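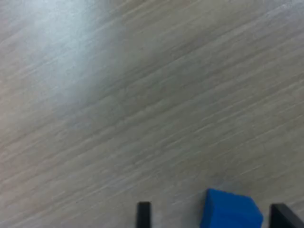
OK so the dining table saga is finally over and a few of you asked for the whole story, so I'm doing it as a thread. Get a snack.

**2.** Background for the new people: we'd been eating off my aunt's old glass table for years. Beautiful thing. Every fingerprint, every crumb, every ring from every mug, on display all day long. I was wiping it before breakfast AND after breakfast.

**3.** I told Zodwa I wanted real oak. Zodwa has met my family. She said "you want laminate" and went back to her soup.

**4.** I did not listen! I went to the Hägglund showroom on a Tuesday and fell in love with a solid oak one. Then I turned over the tag. $2,320. For the table. Chairs extra. I sat down on one of the chairs extra for a minute.

**5.** So, laminate. And wow, there is a lot of it out there. I brought home samples from Brundale and from Stadix and lined them up on the kitchen counter for most of February. Everybody who came over had to vote whether they wanted to or not.

**6.** Things I learned from living with samples: the dark walnut ones show dust like you would not believe. The bright white ones look great until someone eats a beet. The orangey "honey" ones made my kitchen look like my old dentist's waiting room.

**7.** What I ended up with is a pale wood grain, kind of a greyish beige with cream and light brown streaks running through it. Kagiso calls it "oatmeal." I've decided that's a compliment.

**8.** The streaks are the whole reason I picked it. Some are really thin and almost white, some are a bit wider and darker, and in places they bunch up close together so it looks brushed. Toast crumbs just vanish into that. I'm sure they're still there — I've made my peace with it.

**9.** The color moves around on you, by the way. It can look cool grey at one end and warm, almost pinkish, at the other. I went back and forth over whether I liked that and now I'd miss it. If you're matching paint, hold your chip against more than one part of the table!!

**10.** My one real complaint is glare. When the light hits it you get a big cloudy bluish-white patch and the grain washes right out. Yen-ting says to hang a sheer curtain. Elmarie says to sit on the other side. Elmarie's idea is free so we're trying that first.

**11.** Cleaning, since I know someone's about to ask: damp microfiber cloth, drop of dish soap, then a dry cloth so it doesn't streak. I tried the Pronlow spray my neighbor swears by and it left mine kind of filmy. Maybe I used too much. I went back to dish soap.

**12.** Please use a trivet. I know the nice man at the store said it can take a warm plate. A warm plate and a pot straight off the stove are two different animals, and I still remember what I did to my mother's counter.

**13.** Also felt pads under anything ceramic that lives on there. I put two packs on everything I own in one evening and felt extremely powerful.

**14.** New house rule is that the table gets cleared before bed. Mail goes in the basket by the door, homework goes in the backpack, and whoever left the screwdriver out gets to explain themselves. We're about half good at it.

**15.** Anel asked if I regret not getting the oak. Sometimes, a little, when I run my hand over it. Then somebody goes at it with a glue stick and I feel fine again.

**16.** Next up is chairs. We have two that match and two that don't, and one of the ones that don't is a step stool. If you have a chair you love that wipes clean and doesn't scrape the floor, tell me the name of it please — my replies are open.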